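Open day talk, speaker notes (May 21, 2020)

Okay, hi everybody, thanks for coming out! Get the mic check over with, say my name, say I fix commercial dryers for a living and have no business talking about robots. Pause for Thijs to heckle.

So Hustelix ran an open day at their Garrido building last November and I got a spot on the list. I figured I'd see some big orange arm welding a car door. Nope! Laundry. A whole afternoon of laundry, and I stayed until they started turning the lights off.

Go slow on this next bit, people always want to look. Two black arms, one on each side of a butcher-block table, and the clothes in a big woven basket in the middle. The kind of clothes you'd have on your own bedroom floor. 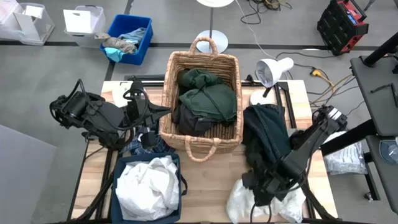

Riet Visser wanted to know if it would be any faster than her teenager, and Fenna Verhoeven said she'd settle for slower as long as it didn't argue. I wrote both of those down on my visitor badge. The demo guy took it well and said speed was next year's problem, and that picking one piece of cloth off another piece of cloth was plenty for this year.

Which, okay, let me stay on that (skip if we're running late). A box is easy, a box has corners. A T-shirt in a pile is a different shape every single time you look at it! They told us they'd logged 573 pickups before we got there and wanted 500 more before they changed anything. I asked what "changed anything" meant and got a very long answer about finger tips.

Dark clothes on dark clothes came up a lot too. Ask for a show of hands here: who's ever pulled out one navy sock and gotten two? 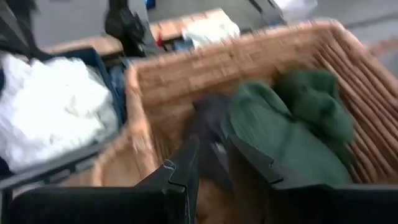

Then they let us ask for stuff. There were 40 of us on the tour, so we went in small groups, and mine got greedy and kept asking for the green things. Phyllis, if you're in the room, wave.

Last part: what I took back to the shop. I sort towels by feel and never once thought about it. Now I catch myself watching my own hands. Hand out the Jiltari sign-up sheet for the next visit, pens are in my coat, then questions.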